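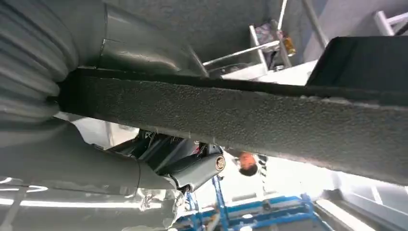
Kategorie: Vereinsleben › Protokolle › Vorstand

Protokoll der ordentlichen Vorstandssitzung
Freundeskreis Fernsehphantastik Jakent e. V.

Datum: 07.10.2021
Ort: Haus Furnis, kleiner Sitzungsraum
Beginn: 19.05 Uhr
Ende: 21.40 Uhr
Anwesend: Vorstand vollzählig, Sprecherin der Arbeitsgruppe Kostüm und Abzeichen, Sprecher der Arbeitsgruppe Archiv
Entschuldigt: Redaktion des Mitgliederhefts

TOP 1: Eröffnung und Tagesordnung

Der Vorsitzende eröffnet die Sitzung und stellt die form- und fristgerechte Einladung sowie die Beschlussfähigkeit fest. Auf Antrag der Arbeitsgruppe Archiv wird die Tagesordnung um den Punkt »Leihanfrage Episodenführer« ergänzt (jetzt TOP 6). Die geänderte Tagesordnung wird einstimmig angenommen.

TOP 2: Genehmigung des letzten Protokolls

Zum Protokoll der vorangegangenen Sitzung liegt eine schriftliche Einwendung vor. Unter dem damaligen TOP 4 muss es »zweite Staffel« statt »zweiter Spielfilm« heißen. Die Berichtigung wird aufgenommen, das Protokoll im Übrigen bei einer Enthaltung genehmigt.

TOP 3: Wintertreffen im Dezember

Das Wintertreffen findet wie geplant im Haus Furnis statt. Der Mietvertrag für den großen Saal und das Foyer liegt unterschrieben vor. Schwerpunkt ist die Serie »Durnum«, deren erste Staffel vollständig in der deutschen Synchronfassung gezeigt wird. Für die letzte Doppelfolge ist im Anschluss ein Gespräch über die Unterschiede zwischen Original- und Synchronfassung vorgesehen.

Bis zum Tag der Sitzung sind 274 Anmeldungen eingegangen. Der Vorstand nimmt dies zur Kenntnis und hält an der bisherigen Anmeldefrist fest. Einlass erhalten angemeldete Personen unter Beachtung der am Veranstaltungstag geltenden Landesverordnung. Die Einlasskontrolle übernimmt das Haus mit eigenem Personal; die Kosten sind in der Saalmiete enthalten.

Beraten wird ferner die Reihenfolge der Vorführungen. Die Arbeitsgruppe Archiv spricht sich für die Produktionsreihenfolge aus, die Arbeitsgruppe Kostüm und Abzeichen für die Reihenfolge der Erstausstrahlung. Nach eingehender Aussprache, in der insbesondere auf die verschobene sechste Folge hingewiesen wird, ergeht folgender

Beschluss: Die Folgen werden in der Reihenfolge der Erstausstrahlung gezeigt. Im Programmheft wird die Produktionsreihenfolge gesondert abgedruckt.
Abstimmung: fünf Ja-Stimmen, zwei Nein-Stimmen, keine Enthaltung.

TOP 4: Abzeichen der Kommandozentrale

Die Arbeitsgruppe Kostüm und Abzeichen legt den überarbeiteten Entwurf für das gestickte Ärmelabzeichen der Kommandozentrale aus »Durnum« vor. Da das Abzeichen in der Serie nur in wenigen Einstellungen und niemals vollständig zu sehen ist, musste der untere Schriftbogen ergänzt werden. Der Entwurf verwendet hierfür die Schreibweise aus dem Episodenführer. Zwei Mitglieder des Vorstands regen an, die Ergänzung auf dem Beiblatt kenntlich zu machen. Die Arbeitsgruppe sagt dies zu.

Die Rechteinhaberin, Ní Bhriain Lizenzen, hat einer nicht gewerblichen Herstellung für Vereinsmitglieder schriftlich zugestimmt - unter der Auflage, dass das Abzeichen nicht über Verkaufsplattformen angeboten wird und der Urhebervermerk auf der Rückseite erscheint. Das Schreiben wird als Anlage 2 zum Protokoll genommen.

Ein Angebot der Stickerei liegt vor. Es beläuft sich auf 837 Euro einschließlich der Stickvorlage. Ein Vergleichsangebot wurde angefragt, ist aber nicht eingegangen.

Beschluss: Der Auftrag wird zu den Bedingungen des vorliegenden Angebots erteilt. Die Abgabe erfolgt ausschließlich an Mitglieder und zum Selbstkostenpreis.
Abstimmung: einstimmig.

Die Frage, ob die Rangabzeichen der Besatzung in gleicher Weise hergestellt werden sollen, wird auf die nächste Sitzung vertagt. Die Arbeitsgruppe prüft zuvor, ob die Zustimmung der Rechteinhaberin auch diese umfasst.

TOP 5: Finanzen

Der Zwischenbericht liegt allen Anwesenden schriftlich vor. Die Rücklage für Veranstaltungen beträgt 4.000 Euro und wurde im Berichtszeitraum nicht in Anspruch genommen. Offen sind 22 Mitgliedsbeiträge; die Zahlungserinnerungen wurden versandt. Mahngebühren werden in diesem Jahr nicht erhoben.

Auf Nachfrage wird erläutert, dass die Druckkosten des Mitgliederhefts gegenüber dem Vorjahr gestiegen sind. Der Vorstand bittet die Redaktion um eine Stellungnahme, ob das Heft künftig wahlweise als Datei bezogen werden kann. Eine vollständige Einstellung der gedruckten Ausgabe steht nicht zur Beratung.

TOP 6: Leihanfrage Episodenführer

Die Stadtbücherei Jakent bittet um die leihweise Überlassung des gebundenen Episodenführers und der Pressemappe zur ersten Staffel für eine Vitrinenausstellung über Fernsehserien. Die Arbeitsgruppe Archiv befürwortet die Ausleihe des Episodenführers. Gegen die Ausleihe der Pressemappe bestehen Bedenken wegen des Zustands der Fotoabzüge, deren Ränder sich bereits lösen.

Beschluss: Der Episodenführer wird gegen Leihvertrag überlassen. Von der Pressemappe werden Reproduktionen angeboten, sofern die Bücherei die Abdruckrechte selbst klärt.
Abstimmung: einstimmig bei einer Enthaltung.

TOP 7: Verschiedenes

a) Der Schaukasten im Foyer des Hauses Furnis wird neu bestückt. Vorschläge sind schriftlich an die Geschäftsstelle zu richten.

b) Aus der Mitgliedschaft wurde angeregt, zum Gastauftritt des früheren Hauptdarstellers in der dritten Staffel einen eigenen Themenabend anzubieten. Der Vorstand begrüßt die Anregung und verweist sie an die Programmplanung für das Frühjahr.

c) Beim letzten Treffen ist eine Uniformjacke (grau, Größe L, ohne Namensschild) liegen geblieben. Sie kann in der Geschäftsstelle abgeholt werden.

d) Die Schlüssel zum Archivraum sind künftig gegen Unterschrift auszugeben. Das bisherige Heft wird durch ein Formular ersetzt.

Die nächste Vorstandssitzung wird nach dem Wintertreffen einberufen. Die Einladung ergeht gesondert.

Für das Protokoll: die Schriftführung

Anlagen:
1 Anwesenheitsliste
2 Schreiben Ní Bhriain Lizenzen
3 Angebot der Stickerei
4 Finanzieller Zwischenbericht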